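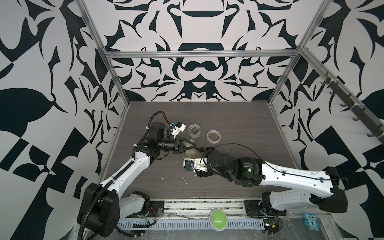 Clear packing tape and beige masking tape on the work surface.

Search posts Enter keyword Go

2020-10-12

1/ The household battery collection program for the City of Banura resumes this week. The posts in this thread set out what residents may bring, how it must be prepared, and where it will be accepted. Please read the full thread before visiting a drop-off site.

2/ Collection was suspended in May while the storage area at the Burnoro transfer station was rebuilt. The new area has a sealed floor, separate bays for each battery type, and a covered loading door. The work has passed its final inspection.

3/ During the suspension, residents were asked to keep used batteries at home. We thank everyone who did so. We understand that many households now have more on hand than usual, and the limits below have been set with that in mind.

4/ Each household may bring up to 48 pounds of batteries per visit. There is no limit on the number of visits. Businesses, landlords and contractors are not covered by this program and should arrange pickup directly with a licensed hauler.

5/ Accepted: alkaline and zinc-carbon cells in sizes AAA, AA, C, D and 9-volt; rechargeable cells of all household sizes; button cells; batteries from cordless tools, phones, cameras and laptops.

6/ Not accepted: car, truck and boat batteries; batteries from electric bicycles and scooters; any battery still sealed inside a device. Most auto parts stores will take a vehicle battery. Please call before you go.

7/ Preparation. The terminals of every lithium battery, every 9-volt battery and every button cell must be covered with tape. A used battery may still hold a charge. When bare terminals touch each other or a piece of metal, the battery can heat up and start a fire.

8/ Clear tape is preferred, so that staff can read the label through it. Masking tape and electrical tape are also accepted. Do not use foil tape. One short strip over each terminal is enough, and the whole battery should not be wrapped.

9/ Button cells may be laid in a row on one strip of tape and covered with a second strip. Leave a small gap between them. Please write nothing on the tape.

10/ Ordinary alkaline batteries in sizes AAA through D do not need to be taped. They may be placed together in a paper bag or a small cardboard box. Plastic bags are accepted only if left open at the top.

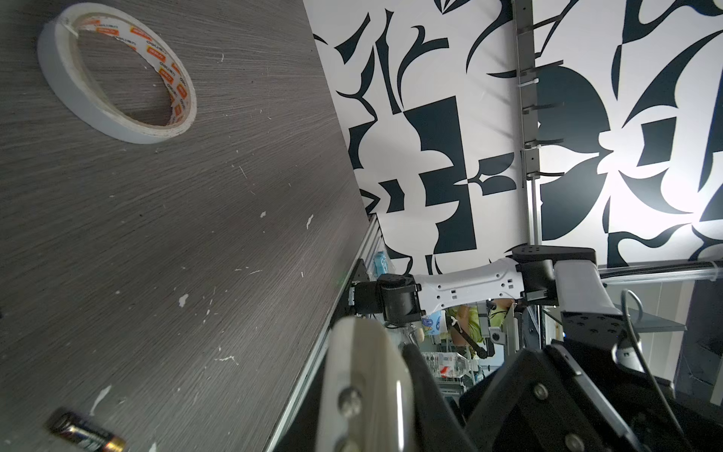
Department of Public Works | Office of Household Recycling

11/ We are often asked whether a single AA battery is worth a trip. Residents are welcome to bring one battery or a full box. Many people keep a jar or carton near the back door and bring it in a few times a year.

12/ If you use a container at home, keep it in a cool, dry place, away from heaters and out of reach of small children. A glass jar, a cardboard carton or a plastic tub will do. Do not use a metal can.

13/ Damaged batteries require separate handling. If a battery is swollen, leaking, or gives off a sweet or sharp smell, do not place it with the others. Set it outdoors on bare concrete if it can be moved safely, and call the office for instructions. If it is smoking or hot, leave the area and call 911.

14/ Drop-off sites. The main site is the Burnoro transfer station, at the gate marked Residents. The second site is the side entrance of Kratochvíl Hall, which is reached from the parking lot. There is a ramp at both locations.

15/ The city operates 22 smaller collection boxes in branch libraries and fire stations. These boxes are for alkaline batteries only. Lithium batteries must go to one of the two staffed sites, where they are placed in lined drums on arrival.

16/ Please remain in your vehicle at the transfer station until a staff member waves you forward. Face coverings are required at both sites. Staff will take the container from your trunk or back seat and will not be able to return it.

17/ Transport and sorting are handled under contract by Andero. Sorted material is sent on for metal recovery. The city receives a statement of weight for every load, and these statements are posted on the department page each quarter.

18/ In the last full year of operation, the program served 2522 households and sent out 118 drums of sorted batteries. More than 48 of these came from the library and fire station boxes.

19/ Several residents asked whether used batteries can go in the blue curbside cart. They cannot. Batteries in the blue cart are crushed in the truck with paper and cardboard, and truck fires have been traced to this cause in many cities.

20/ Schools wishing to hold a classroom collection should write to Ekow Ackah, Program Coordinator, in advance. The office will supply a lined box, a roll of clear tape and a one-page guide. Pickup is free of charge.

21/ A correction to our earlier notice: hearing aid batteries are accepted. The notice listed them under items to be held at home. They should be taped in the same way as other button cells.

22/ Printed copies of these instructions are available in English and Spanish at the front desk of Kratochvíl Hall. Large-print copies may be requested by mail or by phone. Questions posted as replies to this thread will be answered during office hours.

Contact the Office of Household Recycling | © City of Banura, Department of Public Works | Back to top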